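Visit notes: Jillstead data rooms, rules and house practice

Typing this up on the train, so excuse the state of it. Went to see the Jillstead site in January, the one where they record household tasks with hand-held grippers. We're writing our own house rules at Kisudby and wanted to see how somebody else does it before we print anything.

Got in late morning. Sign-in sheet, visitor badge, phone sticker over the lens. Then a safety talk in the corridor, standing up, over in a few minutes. Short is good. Ours runs to half an hour and people drift off.

Their rule book first, because that's what I came for. It has 109 rules. I said that seemed like a lot and they agreed. It grew. Every time something went wrong a line got added and no line ever came out. Some contradict each other (rule on sleeves says rolled up, rule on covering tattoos says rolled down). So the operators work off one laminated card with 12 lines on it, and the book stays in the office. The card is the real standard as far as I could see. Copied down what I could:

Check finger pads before each session. Wipe, don't spray.
Wrist strap on whenever the tool is off the bench.
Start and stop with the tool held still.
One hand, one speed. No snatching.
No mail, no pill bottles, no family photos, no screens left on.
If somebody not signed in walks through, stop and mark it.
Break after 30 minutes, no exceptions, timer on the wall.

Missed the rest, we were moving along by then.

The wrist strap rule they're strict on. Dropped tools are the biggest repair cost apparently, and a dropped tool can look fine and be out of line. After any drop it goes back to the bench for a check, even from knee height. We don't do that at Kisudby. We pick it up and carry on. Wrote that one down twice.

Bedroom next. Task was cloth handling, fold and move. Gray padded headboard, pale sheet, blue cloth bunched up on the bed and the two fingers reaching in at it. Their setup rule for this kind of room is called "lived in" and the argument over what that means took up most of my visit.

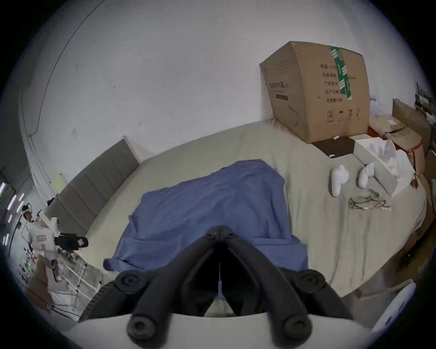

A clear surface teaches a robot about clear surfaces and not much else, was the reply I got from Wickramasinghe when I asked why the rules don't call for tidying first. The clutter is allowed, what's not allowed is clutter with a name or address on it, and any sharp thing inside reach of the hand. Shipping labels get looked at one at a time. Product text can stay, anything with a person's details gets taped over.

OK so I half agree. Packing stuff on the bed is fair enough, homes look like that the day after a delivery. My worry is the trip hazard, you're looking at the tool and not at your feet. Their answer is a floor rule separate from the surface rule: the surface can be as busy as you like, the walking path has to be clear, one good stride wide all round the working side. I like splitting it in two like that. Our draft just says "keep area reasonable" which means nothing.

Wire and loose cord, they have a rule too. Fine to leave in view, not to be picked up unless the task says so, as it can get into the hinge. Somebody had to cut one out once.

Asked about other people in the room. Allowed if signed in. The consent form covers face and voice seperately, and you can say yes to one and no to the other. Form is a single page. I asked for a blank copy and they gave me one, no fuss.

Lunch was soup. Good soup.

Afternoon was the review desk. Every recording gets a look before it goes anywhere, and the reviewer can't be whoever made it. Simple rule, they've had it from the start. Reasons for rejection are on a drop-down and there's a box for "other", and they read the "others" every month to see if the card needs changing. So the card does change, it's just the book that only grows. Clip number 2115 is pinned up on the wall as the teaching one. Operator did everything right, lovely steady hand, and a bank letter sitting on the pillow the whole way through. Every new starter gets shown it and asked what's wrong. Most say nothing's wrong.

Jurnetti supply the tools and had a bench in the corridor. Quick chat. They want sites to log pad changes by hours used, Jillstead do it by eye, and there's a bit of a standoff over it. I'd go with hours. By eye depends on whose eye and how close it is to going home time. Jurnetti also said keep the tools off radiators, which I would have thought was obvious but we have two sitting on one right now.

Things I didn't get a proper answer on:

Left handed operators. The card says one hand, doesn't say which. Someone said "either", someone else said "right". Needs sorting.

How long raw recordings are kept. I was told there's a policy. Didn't see it.

What happens when the operator disagrees with the reviewer. Goes to the shift lead, but the shift lead is often the reviewer. They know.

What I'd take for Kisudby: the short card, the drop rule, the split between surface and floor, somebody else always reviews, the timer on the wall. What I'd leave: the book. Also the phone stickers, mine left glue all over the lens and I was picking at it half the way to the station.

Will type up the consent form wording when I find where I put the folder. If anyone wants to come along for a second visit, tell me before the end of the month, they only take small groups and the corridor is narow.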